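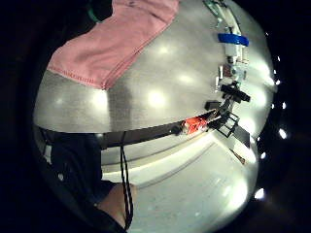
Encimera de acero cepillado con un paño rosa.

¿El vinagre sirve de algo contra las marcas de agua en el acero inoxidable?

Viorica Pavlović
En todas partes leo lo mismo: vinagre, agua, pasar el paño y listo. Lo he hecho 2 veces en agosto y las marcas blancas siguen ahí. También me han querido vender un producto llamado Gernis que promete brillo durante 60 días, cosa que no me creo. ¿Alguien lo ha comprobado de verdad o todos copian el mismo consejo?

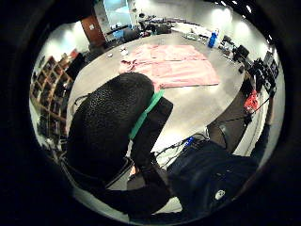

Respuestas

Katiyar
El vinagre disuelve la cal, eso es química y no truco de abuela, pero necesita tiempo. Si lo pasas y lo retiras enseguida no hace casi nada. Mitad vinagre y mitad agua, 11 o 12 minutos con un paño empapado encima, aclarar bien y secar siguiendo la veta. Nunca lo mezcles con lejía. Si después de eso la marca sigue igual, sospecho que no es cal: puede ser corrosión o un arañazo, y eso no se quita frotando. Lo de los 60 días, pide que te lo pongan por escrito.

Plodex_sur
yo le echo limon y va bien

Flolham
Con el limón, cuidado, que a mí me dejó cerco por no aclarar. Tampoco me fío de los abrillantadores: muchos dejan una película de aceite que tapa la marca hasta el siguiente lavado. Lo único que me ha funcionado es secar la encimera cada noche.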